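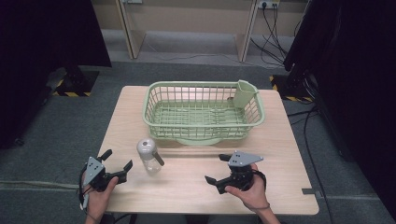
J'ai repris la paire de pinces à main là où je l'avais laissée en octobre. À l'époque, la gauche fonctionnait à peu près et la droite perdait sa position dès qu'on fermait les doigts un peu vite. Les deux sont maintenant au même niveau, câblées, avec leurs plaques de montage, et je peux enfin m'en servir pour enregistrer des gestes au lieu de passer mes soirées à revisser des choses.

Je note ici ce qui a changé, surtout pour moi, parce que mon dernier carnet est illisible.

## La plaque de montage

L'ancienne plaque était plate et fixée par deux vis. Elle prenait du jeu au bout d'une demi-heure, et le jeu se retrouvait dans les mesures. La nouvelle est anguleuse, gris clair, avec plusieurs trous de vis, dont certains ne servent pas pour l'instant. Je les ai laissés exprès : je n'ai pas encore décidé où ira le support définitif du capteur de position, et je préfère avoir des trous en trop plutôt que relancer une pièce complète.

Avec la plaque, la pince droite pèse 479 grammes sans ses câbles. C'est plus que je ne voulais. On le sent surtout dans le poignet quand on travaille bras tendus au-dessus de la table. J'ai ajouté une sangle fine de ce côté, qui passe autour de la main près du poignet. Elle ne réduit pas le poids, évidemment, mais je serre moins la poignée et la fatigue arrive plus tard.

## Les doigts

Je suis à la quatrième version. Les doigts sont des blocs rectangulaires noirs, mats, légèrement texturés, et inclinés vers l'intérieur. Les versions précédentes étaient parallèles et lisses. Elles tenaient bien un cube et à peu près rien d'autre. Sur un petit flacon, elles glissaient une fois sur deux.

L'inclinaison règle une partie du problème. Elle en crée un autre : le contact se fait d'abord au bout, et si l'objet est mince il bascule avant d'être vraiment serré. Il faut donc aller le chercher plus bas, ce qui oblige à bien ouvrir les doigts avant d'approcher. J'ai réglé l'ouverture maximale par logiciel, après avoir tordu une biellette en forçant sur la butée mécanique.

Les vis des doigts se desserrent encore. J'ai mis du frein-filet faible et je les contrôle au début de chaque séance. À revoir.

## Les bagues

Dans la première version, l'axe tournait directement dans le support. Au bout de 136 cycles d'ouverture et fermeture sur le banc, le trou était déjà ovale. J'ai donc agrandi le logement et monté des bagues commandées chez Groltar, qui les vend par sachets de 18, ce qui me laisse de quoi faire quelques erreurs.

J'en ai fait une tout de suite, en enfonçant la première de travers au marteau. Les suivantes sont passées à l'étau, avec une cale de chaque côté, et elles sont bien d'équerre. Sur le support gris foncé, on voit tout de suite à leur couleur laiton si elles affleurent ou si elles ressortent. Je n'ai pas mis de colle. Si l'une d'elles se met à bouger, je reprendrai la cote du logement.

## Les essais sur table

J'ai gardé la table en bois clair de l'atelier Skemadden, posée sur la moquette. Elle a des coins arrondis et un plateau pâle sur lequel les doigts noirs se détachent bien, ce qui m'arrange quand je relis les enregistrements.

Pour les objets, je voulais du banal. L'égouttoir vert pâle est parfait pour embêter une pince : des barreaux verticaux minces, un bord arrondi, un bac à couverts dans un coin, et dessous un plateau un peu brillant avec un bec d'écoulement. Le petit flacon transparent à bouchon blanc n'est pas plus facile, on voit le bois à travers.

Le premier exercice prévu est simple : approcher le flacon par les deux côtés, une pince à gauche et une à droite, doigts écartés, puis laisser une seule des deux le prendre. La difficulté est de ne pas faire se toucher les pinces. Je me suis fixé comme règle de toujours arrêter la main qui ne prend pas avant de fermer l'autre. C'est moins fluide, mais les séquences sont beaucoup plus simples à découper ensuite.

Pour l'égouttoir, je commence par le bord avant, doigts de part et d'autre du vide, pince basse. Vue depuis la pince, la perspective est trompeuse — on se croit toujours plus près qu'on ne l'est. Le reflet sur l'arrondi du bec me sert de repère, faute de mieux.
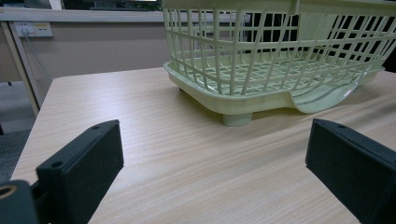 ## Câbles et logiciel

Les câbles restent le point faible. Ceux de la pince gauche descendent le long du bord de la table, et quand je tourne le poignet vers l'intérieur, ils tirent sur le connecteur. J'ai essayé une gaine tressée, trop raide, retirée le soir même. La prochaine étape est une petite bride sur le corps de la pince, pour que l'effort ne passe plus par la prise.

Côté logiciel, j'ai abandonné mon vieux script pour Hururbridge, qui horodate les deux pinces avec la même horloge. Avant, je recalais à la main en tapant les doigts l'un contre l'autre au début de chaque prise. L'écart restant entre gauche et droite est de quelque huit millisecondes — cela me suffit pour des gestes lents. Je n'ai pas testé plus vite.

La configuration m'a pris une soirée entière à cause d'un port série qui changeait de nom à chaque redémarrage. Une règle udev par pince, avec le numéro de série de la carte, et le problème a disparu.

## Reste à faire

- Dessiner la bride de câble, gauche d'abord.
- Alléger la plaque de montage sans toucher aux trous.
- Essayer des doigts un peu plus étroits pour passer entre les barreaux de l'égouttoir.
- Remesurer le jeu des bagues après une vingtaine de séances.
- Ranger les fichiers d'octobre, dont la moitié s'appelle encore « test ».

Je mettrai les plans en ligne quand la bride sera faite. Ceux de l'ancienne plaque sont retirés, inutile de me les demander.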